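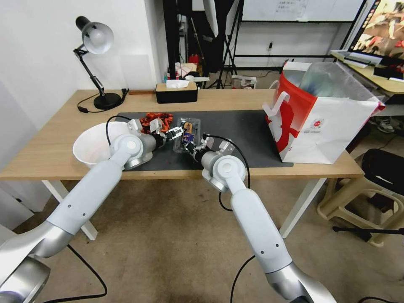 **FOR IMMEDIATE RELEASE**

# Drulton Packaging Watch asks where the plastic went

**DRULTON** – Otel says its take-back program for hard plastic packaging has been a success. Drulton Packaging Watch has read the report making that claim and would like to see some evidence before the council signs on for another term.

The Otel program put drop-off bins at eight sites across Drulton so residents could bring in the clear, stiff packaging that small goods are sold in: clamshells, blister packs, moulded trays and the like. These items aren't accepted in the kerbside recycling bin. Otel's summary report, released in April, says the bins took in 2,954 kilograms of material against a target of 2,000, and calls this "an outstanding recovery result for the Drulton community".

We don't dispute that people used the bins. Plenty of our members did. What we dispute is the word "recovery", which appears on nearly every page of the report and is not defined on any of them.

"A weight at the bin tells you what residents handed over," said Siu-ming Hsieh, spokesperson for Drulton Packaging Watch. "I can weigh my rubbish too. It doesn't mean I've recycled it."

## What the report says, and what it leaves out

The figure of 2,954 kilograms is a collection weight. It was taken when the bins were emptied, before anyone had sorted the contents. It therefore includes the cardboard backing cards, the foil, the twist ties, the price stickers, the odd coffee cup and whatever else went through the slot. The report has a photograph of a full bin on its cover but no breakdown of what was in it.

It gives no weight for the plastic that left the sorting shed, no weight for what was thrown out, and no name for the business that bought or accepted the remainder. The only reference to a destination is a line saying material was "directed to suitable downstream partners". We wrote to Otel asking who those partners were. The reply thanked us for our interest and attached the same report.

We wrote again. The second reply said that partner details were commercial in confidence. That may be so, but the council is being asked to put ratepayers' money into the next stage, and it is reasonable to expect councillors at least to know which suburb, state or country the plastic went to.

There is also the matter of the target. Otel set it, Otel measured the result against it, and the report doesn't explain how it was chosen. A target of 2,000 kilograms sounds like a lot if you picture it on your lawn. Without any estimate of how much of this packaging Drulton households go through, we can't say whether the program caught most of it or hardly any. Neither can Otel, on the material it has published.

## The Eltinen review

Supporters of the program have pointed us to the review carried out by Eltinen, which is described in council papers as independent. We have read that too.

Eltinen was engaged by Otel and its terms were written by Otel. The review looks at whether residents found the bins easy to use, whether the signs were clear and whether people would use the service again. Most said yes. We have no quarrel with any of this, and the section on bin placement is quite useful, particularly the remarks about the bin behind the library that couldn't be reached with a pram.

But the review was never asked to follow the plastic. It says so in its own introduction. To wave it about as proof that the plastic was recycled is a bit cheeky, and we would ask councillors who have been doing so to go back and read page 2.

Residents were also asked whether the program made them "feel more positive about packaged products". A large share agreed. We'd suggest that is a question for a marketing department, and that the answer ought to worry people more than it pleases them. If a bin at the shops makes everyone more comfortable buying things sealed in rigid plastic, the town may well end up with more of the stuff.

## Clamshells are a hard case

Some background for reporters who don't spend their weekends on this.

Clear clamshell packaging isn't all one material. Packs that look the same on the shelf can be made from different plastics, and these don't always mix well when they're reprocessed. Labels and glue add to the trouble. Cards are often wedged or sealed inside, and a sorter has to get them out or put up with a dirtier load. Small packs are light and awkward, and it takes a great many of them to make up a bale worth moving.

All of these problems can be dealt with to some degree. Dealing with them costs money, and a program that has done it would normally be keen to say how. Otel's report has a paragraph on "innovative sorting approaches" and doesn't tell the reader what they are.

We have heard it said that asking these questions will put people off recycling. We think people are put off by finding out later that they were washing and carrying packs to a bin for no good reason. Drulton has been through this before with soft plastics, and many residents remember being told all was well right up until the collection stopped.

## The Cho trial

Otel has proposed that the next stage include what it calls the Cho trial, named for the Cho Street shops where it would be based. Shoppers would be able to remove packaging in store and leave it in a counter-top tub.

We can see the appeal, and several of the shopkeepers are open to it. Our concern is that the proposal counts every pack left on a counter as "packaging avoided". A pack that has been made, filled, trucked to Cho Street and opened there has not been avoided by anybody. It has changed hands a few minutes earlier than usual. We've asked that the wording be dropped from the proposal and from any signs.

Shopkeepers have raised their own question, which is who empties the tubs, and how often in summer. The proposal is silent on it.

## What we are asking for

Drulton Packaging Watch is asking the council to hold off on any new agreement with Otel until the following are made public:

- the weight of plastic left after sorting, and the weight sent to landfill
- the name and location of each business that received material
- what that material was made into, if anything
- who paid for the Eltinen review, stated on the front of it
- the cost of the program to date, including council staff time and the use of council land

None of this needs new research. If the plastic was sorted, weighed and sold, there will be dockets. We're happy to look at copies with the prices blacked out.

"I'd be very pleased to be wrong about this," Ms Hsieh said. "If Otel shows us the dockets and they add up, I'll put out another release saying so, and I'll stand next to the bin and hand out flyers. So far we've been given a cover photo and a lot of adjectives."

Ms Hsieh said the group would also like retailers and brands brought into the discussion. "We keep talking about what residents should do with the pack once they've hacked it open with the kitchen scissors. Somebody decided to sell a small thing in a big hard shell. I'd like to hear from them."

## In the meantime

Residents have been asking us whether to keep using the bins. Our view is that they may as well, provided packs are empty and the cards are taken out and put in with the paper. We can't promise what happens next. Where there's a choice at the shops between a packed item and a loose one, the loose one saves you the trip.

Anyone who has kept photos of bin signs from the first months of the program is invited to send them in. We believe the wording changed from "will be recycled" to "can be recycled" at some point, and we'd like to know when.

**About Drulton Packaging Watch**

Drulton Packaging Watch is a residents' group that looks into claims made about packaging and waste in the Drulton area. It takes no money from packaging makers, waste companies or the council.

**Media contact**

Siu-ming Hsieh, spokesperson. Available for interview most mornings and after 2 pm. Copies of our letters to Otel, and both replies, can be supplied on request.

**ENDS**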